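Grukia object set: read me first

Hi! I'm Jin-sol Yook and I look after the Grukia set, a big pile of toys, pretend food and odd plastic bits that get dropped into grey bins and photographed. The photos and the object list live in this folder. I wrote this file mostly so I'd stop answering the same emails (no hard feelings, keep sending the new ones).

Last edited 2nd February.

What you get

There are 283 objects in the list and 1697 photos. Every object has a short plain name, a main color and a rough kind: food, doll, vehicle, building toy, kitchen, or "other". I tried hard to keep "other" small and I failed, sorry. Toy sets come apart, and a single piece on its own can be really hard to name. If I couldn't tell what a piece belonged to, I named it by color and shape and moved on.

The photos are in two folders, Javberg and Cheon. Those are just the names of the two rooms. Javberg has the better light. Cheon is a little dimmer and has 762 of the photos, so if your colors look off, check which room you're in before you write to me!

How the bins get filled

I like a mix. Something long, something soft-looking, something with holes in it, all in the same bin if I can manage it. I don't arrange things nicely and I don't stand them up on purpose. They go in, they land how they land, and I leave them alone unless one has ended up completely under another. 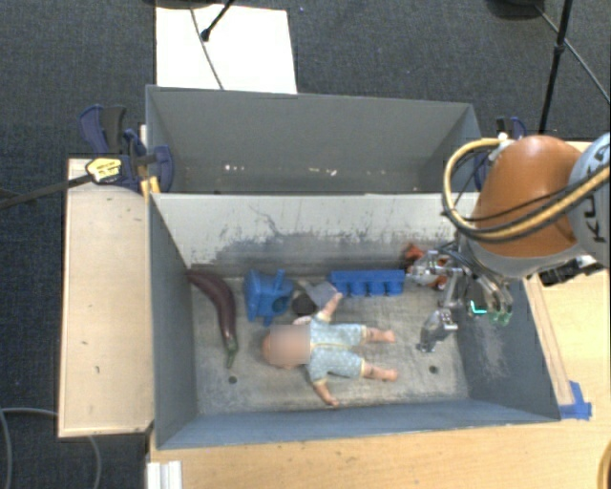

Long things are the ones I keep an eye on. An eggplant will take up a whole side of a bin if it feels like it, and then everything else has to share what's left. Dolls are a bit the same, with arms and legs going every which way. I've kept both kinds in because that's how a real toy box looks, and I'd be sad to have a set that was all blocks and balls.

Names I went back and forth on

Pretend food gets the name of the food. So it's "eggplant", never "toy eggplant" or "purple vegetable". I know some of you would like it the other way, and there's a spare column called alt_name where you can put whatever you want.

Dolls are one object, clothes included. I don't list the outfit separately, even if it comes off. The color column for a doll is the color of the outfit, and that confused a couple of people in the first version, so now you know.

Blue plastic pieces... there are a lot of them. They're listed as "toy piece, blue" plus a few words on the shape (panel, posts, opening, that sort of thing). If you recognize one and can tell me which set it came from, please do, I'd love to fix those rows.

Things that are a bit wrong

The scuffs on the bin floors are real scuffs. Please don't report them as missing objects.

Some names in the Cheon list still have the old spelling with underscores. I'm planning to clean those up in April.

Faces are blurred, and that goes for the dolls too.

Using it

Go ahead and use it for whatever you like, teaching included. If you put it in a write-up, call it the Grukia object set and mention Tolusport, who let me keep all these boxes on their shelves. Fixes and name suggestions can go straight into the notes file next to this one. I read it when I'm adding new objects.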